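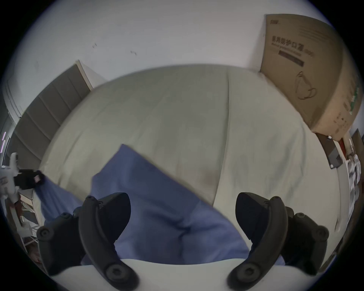 Notes by Radu Preda | Higher Ed Policy, session 6 | posted September 14, 2023

University rankings: what goes into the number

Quick notes, cleaned up a bit from the board. Reading for next time is at the bottom.

Start with the basic problem. A ranking takes a lot of unlike things (papers, class size, reputation, money) and squeezes them into one score. Somebody has to pick the weights. Change the weights, change the order. Same schools, same data.

Usual ingredients:
- reputation surveys, sent to academics and sometimes employers
- citations, per paper or per faculty member
- student to staff ratio
- share of international students and staff
- graduation or job outcomes (harder to compare across countries)

Reputation is the sticky one. People rate places they have heard of. Old, large, English-speaking schools do well. A good small college in a field nobody surveyed gets no votes at all.
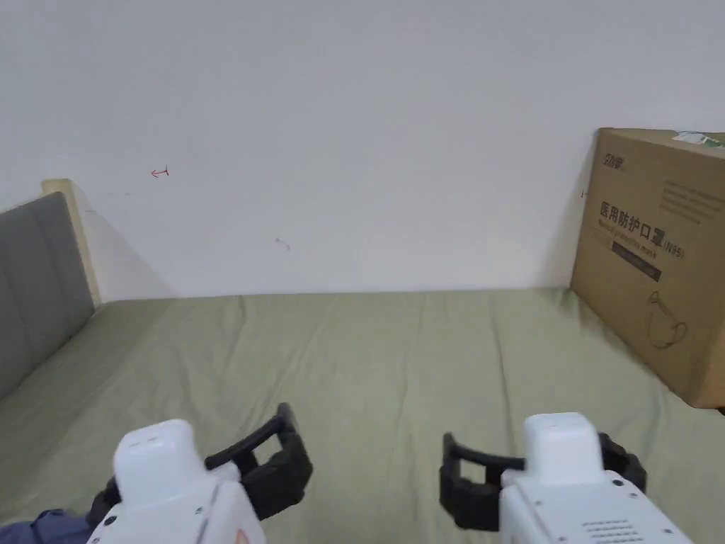 Gray headboard and white wall.

Worked case from class. Two made-for-homework schools, Prarnow and Gelham. Prarnow has 13 students per teacher, Gelham has 8. Prarnow wins on citations by a wide margin. Put most of the weight on teaching and Gelham is first. Shift it to research and Prarnow is first. We did this on the board with three sets of weights, so redo it yourself if you missed it. Show the weights, not only the final order.

Watch for ties and tiny gaps. Scores bunch up in the middle of the table. A school can drop several places with allmost no change in its own numbers, just because neighbors moved. Press releases love a rise of 3 places. Ask what changed: the school, the method, or how many schools were included?

Also size. Total citations favors big. Citations per head favors places with a large medical school, becuase medical papers get cited a lot. Some tables adjust by field, some don't. Check the method page first.

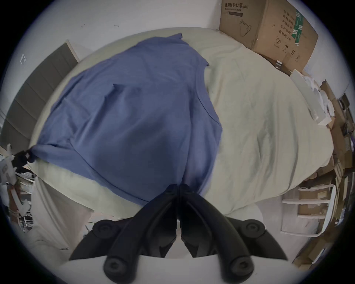

Blue T-shirt spread out on the bed.

Self-reported data. Schools fill in forms. Definitions drift: is a part-time instructor one person or a fraction? Does a visiting student count as international? The Teshome handout has the definitions side by side, bring it.

Who uses rankings: applicants, employers, ministries handing out scholarships, donors. Different questions, same table. An applicant in nursing should look at nursing.

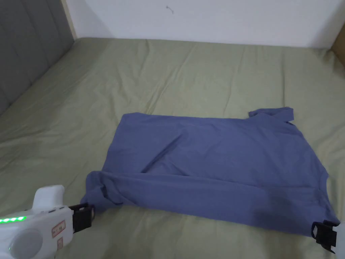 For next session

Read the Pillora packet, sections on weights and on field adjustment. Skip the appendix. Then one page, typed: pick any published ranking, list its measures, say which one you would drop and what you expect to happen to the top of the table. Bring a paper copy.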